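## 3. Setting up your seat alerts in Fuditz

Okay, so you've got your account and you've linked it to your club (if you haven't, go back to section 2, I'll wait). Now for the part I use Fuditz for, which is getting told when a decent seat opens up before the whole fan forum hears about it. I've followed Dallau hockey from the upper deck for years and I wrote this guide after moving down eleven rows, so I'm a little biased!

1. Open **My Rink** and tap the bell. If the bell is gray, your club hasn't switched on resale yet. Mine did it in December, weeks into the season, so keep checking.
2. Choose your sections. You can pick as many as you like, but I'd start with two or three. I once picked the whole lower bowl and my phone buzzed through dinner.
3. Set your top price *per game*. Fuditz wants the ticket price only, so leave the club's seat fee out of it. Mine is set at 35 dollars.
4. Turn on **Pairs only** if you go with somebody. Otherwise you'll be offered lots of lonely single seats behind the glass.
5. Tap **Save**, then back out to the main screen and make sure the bell has turned green.

> **Note:** Season seats and single-game seats are on separate tabs, and each tab has its own bell. Saving one doesn't save the other. Yes, I learned this in the playoffs.

### Holding a seat

When an alert comes in, you get a 152-second hold from the moment you open it. Odd number, I know. Have your card saved ahead of time, and don't go wandering off to look at the seat map, as the clock keeps running while you do.

> **Caution:** A hold on a *season* seat can charge a deposit right away. At the Boiko Arena that's 700 dollars, and you only get it back if you cancel before the hold runs out. Read the yellow box before you tap anything!

### If the alerts don't come

- Check that your phone isn't silencing the app overnight. Returned seats at my rink often show up before 7 a.m.
- Log out and back in. This fixes it for me more often than it should.
- If you came over from Sekano, your old section numbers may not match the new ones. Delete them and choose again from the list. 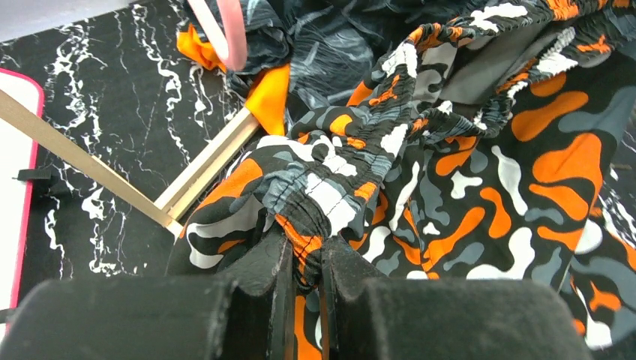
Orange, black, white and gray, in both of these.

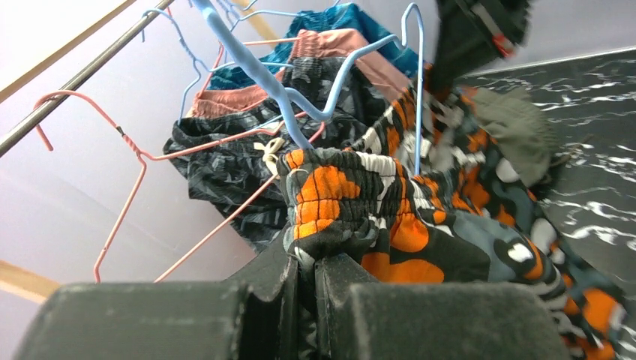

A reader in section 12 wrote to add that step 4 has a catch: with Pairs only switched on, Fuditz also skips groups of three or more, even when the seller is happy to split them. She turns it off for the big rivalry games and checks the listings by hand. I tried it her way last month and got two on the aisle, so I'd do the same if your rink sells out a lot.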